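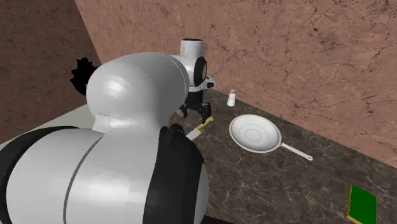 Shirt sponsors and small clubs: my summer project report
Sports Business, second year

I picked this topic because I've played for Esoscombe Ladies since I was fifteen and I've never once known who pays for the shirts. There's a name on the front (Flivance, they sell windows) and that was as far as my curiosity went until I had a project to hand in!

My question was simple enough: do people who turn up to watch a small football club remember who sponsors it, and does it make them any more likely to buy something? I made a short survey and put it out in June, on paper at the ground and as a link on the club's page. I was hoping for 200 replies and got 196, so I was pretty chuffed with that.

The good news for Flivance is that 104 people could name them without any prompting. I'd honestly guessed a couple of dozen. Far fewer had ever bought from them, but then you don't buy windows every week, so I think my second question was badly worded and I'd change it if I did this again. Sesby, the bakery with the board behind the far goal, did much worse on names, yet loads of people wrote in the comments box that they go there after matches. One person just put "sausage rolls" and nothing else.

The money side was harder. The club let me see what came in from sponsors last season, which was £2293 in total, and £2000 of that was the shirt deal. I hadn't realised how lopsided it was. If Flivance pulled out, the boards and the programme adverts wouldn't even cover a new set of nets and the pitch hire for a month or two. I asked for the same figures from Lavoie, our nearest rivals, but they never wrote back, so I've got nothing to compare against and lost most of a chapter.

What would I tell the club? Get a second decent-sized sponsor, maybe for the sleeves or the training tops, and give Sesby something better than a board that's hidden whenever the subs warm up. I'd also ask sponsors what they want out of it – as far as I could find out, that conversation hasn't happened for years.

My full survey questions are in the appendix, typos included. Handed in 27th July.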